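3 min read

Yee-man Fung has run the robotics club at Lowther for two years, and she says most of the work has little to do with robots.

“People picture us soldering,” she said. “Mostly we sort things and write on them.”

The club has 13 members and is building a parcel sorter named Tusero. It has to pick up wrapped packages of different sizes, read a handwritten label and put each one with the right team's pile. Fung wanted the shapes to be awkward, so the members wrap their own.

“A neat carton is easy,” she said. “A lump in a black bag is a fair test.”

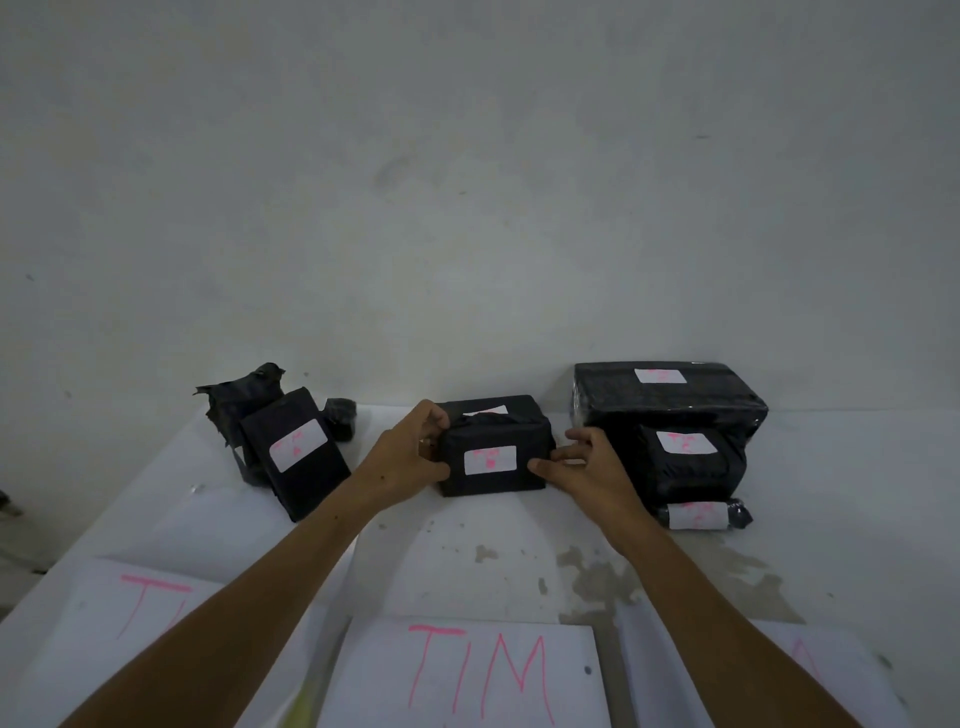
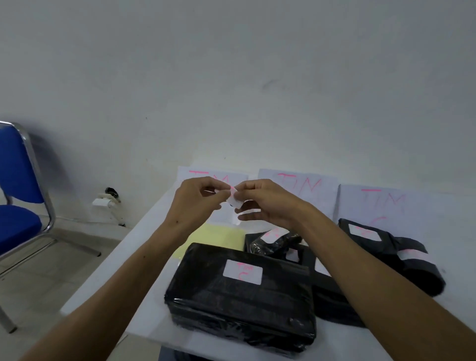

Labelling is done by hand in pink marker, a colour the group settled on in May after trying several. Tsung-han Lui, who looks after the vision code, would have preferred printed labels.

“I lost that vote,” he said. “My software still mixes up a C and a G on shiny plastic – it's the glare, I think.”

At the last trial Tusero sorted 88 parcels and dropped six. Fung would like the drops down to two before the club meets Mestex, a team from across town.

“The gripper's fine on boxes,” she said. “We've got a new set of finger pads to try next, and Tsung-han wants another go at the lighting.”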